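Bench tips for working next to the picking arm

Kedville sorting room, updated 2023-05-04

Quick list, typed between shifts. Most of you came over from the Skokcombe hand line so forget half of what you did there.

Clamp the bins first, arm second. A bin that creeps a half inch over a shift means missed grabs all afternoon. Snug the clamps by hand, wiggle the bin, snug again. Don't crank them.

Tape your corners. Blue painters tape on the table where the bin goes, so whoever is on next can put it back after cleaning. Peel and redo every 14 days or it leaves gunk — dish soap and warm water gets that off, no razor blades please.

Mix the load. Don't put all the soft stuff in one go. Few hard things, few soft, one or two clear. Clear cups and jars are the worst for it, seperate them from the shiny stuff if you can.

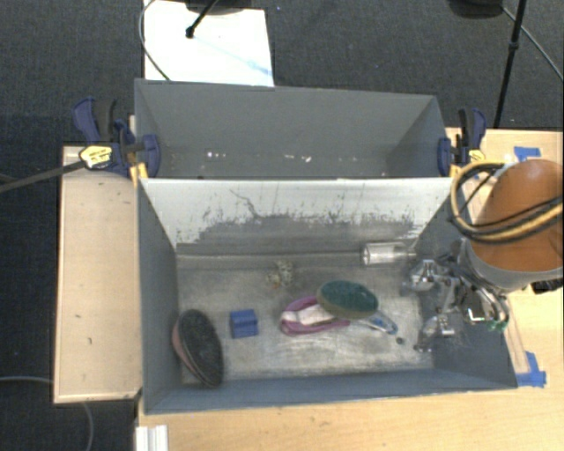 Stuck item? Pause, wait for the arm to quit moving, count to 5, then reach. Use the long tongs. Sleeves up, lanyard off, rings off if they're loose. I don't care how fast you are.

Scuffed bin floors: wipe with a damp rag, then a dry one. Baking soda paste for the black marks, go easy. They never come all the way clean, fine. Swap the bin if you can catch a fingernail on a scratch.

Cables — look at the bundle when you start. Anything rubbing, tell the Troltance service line, don't tape it yourself.

What's different for us now. Less bending, less grabbing, wrists feel better, mine do anyway. But more standing and watching, and that gets you in the feet and the eyes. Get a mat. Trade places every 16 minutes at busy times, not when you feel like it. The arm did over 1,878 picks in its first week back in November and people were more tired then they ever were on the hand line, just from staring.

Pay grade for bin tending is the same as sorting, I asked. Kneath is getting an arm too, so if you want the training put your name on the sheet by the sink.

Rags go in the gray hamper. NOT the bins.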